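Wednesday, February 23, 2022

5 min read

We use cookies to remember your settings and to see which pages get read. Accept all | Manage

Rain again, and a proper cold one, so the walk I'd promised myself out to Vistthorpe got put off and I stayed in with the big pot of tea and the seed tin instead. I can't say I minded very much. There's a particular pleasure in tipping the whole tin out on the table in February, when nothing can be asked of you yet, and reading the backs of the packets as though they were letters from somebody dear.

I've been turning over the question of the hedge. When I moved to Furnholm there was a straggly line of privet down the lane side, and for years I clipped it and grumbled at it and clipped it again. Last autumn the bottom half went bare and grey, and I decided, standing there in my gumboots with the loppers, that I'd had enough of privet for one lifetime. So now I have to choose what comes next. The nursery catalogue has hawthorn whips bundled in lots of 18, and hazel at 16 to the bundle, and I went back and forth between those two pages until the tea was stone cold.

Hazel would be kinder to my hands. Hawthorn would be kinder to the birds, I think, and I do love the blossom – my grandmother wouldn't have it in the house, for fear of bad luck, but she would stop the car on the road to admire it. I wonder whether you could have some of each, mixed up anyhow, the way the old hedges are along the Meltari road. Those have dog rose and honeysuckle through them as well, and an apple that must have come from somebody's lunch, and they look all the better for never having been planned.

By lunchtime I'd got as far as drawing it on the back of an envelope. Then I did the sum for rabbit guards and had to go and lie down! Still, a hedge is a slow thing and I suppose the money can be slow as well. If I plant the sunny end first and do the rest the winter after, it won't hurt nearly so much.

The other job was the bulbs. The dahlias came through the frosts in the back shed without a mark on them, apart from two of the dark red ones that had gone soft at the neck. I cut those back to clean flesh and dusted them and we shall see. I've never had the heart to throw out a dahlia. The ones from Bilgin, which were a present and are a colour I can only call cooked salmon, have doubled in size, and I'll need to find neighbours to take the extras before April. I bagged up the dead tops and the old straw and felt very virtuous about the state of the floor.

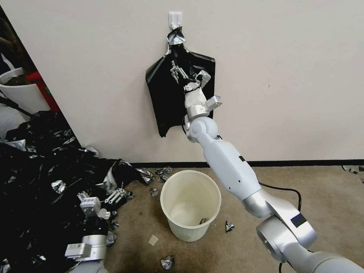
Hazel and hawthorn together will be fine, wrote Maureen, so long as you cut the hazel hard in its third winter and don't let it shade the thorn out. I read that twice over my soup and felt quite settled. Third winter it is, and I've written it on the envelope so that I can't pretend later I wasn't told.

Bed early tonight, with the catalogue. It's still raining, and the gutter over the porch has started its ticking.

Comments (3)

Hedgepig: We did a mixed one along our drive and the finches moved in before it was up to my knee. Do it!

Odile: My gran was the same about hawthorn indoors. She'd make you carry it straight back out again.

Tam in the rain: If the salmon dahlias need a home I have a bare corner and no shame.

Get new entries by email. Subscribe | Unsubscribe at any time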